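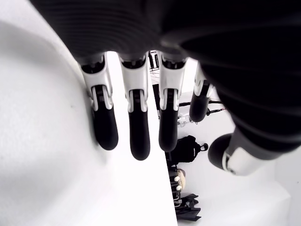 Clullen, October

Topic: White table marks up fast, what are you cleaning with?

nisreen_bitar
We put in a bright white work table in the back room and I'm wiping it twice a day. Dish soap gets most of it. Some marks stay, mostly where people lean.

stindow16
Baking soda paste, five minutes, damp cloth. Ours is six years old and still looks fine.

dkaraki
I wouldn't use baking soda on a glossy top. It dulled mine in a month and then it held dirt worse. Rubbing alcohol on a rag.

stindow16
Never dulled mine. How hard were you scrubbing?

dkaraki
Not hard. Could be a different finish.

atallah93
Try either one on the underside first. And put a mat down where the work gets done.

nisreen_bitar
No mat, it slides. I'll try alcohol Friday after we close.

dkaraki
Open a window when you do.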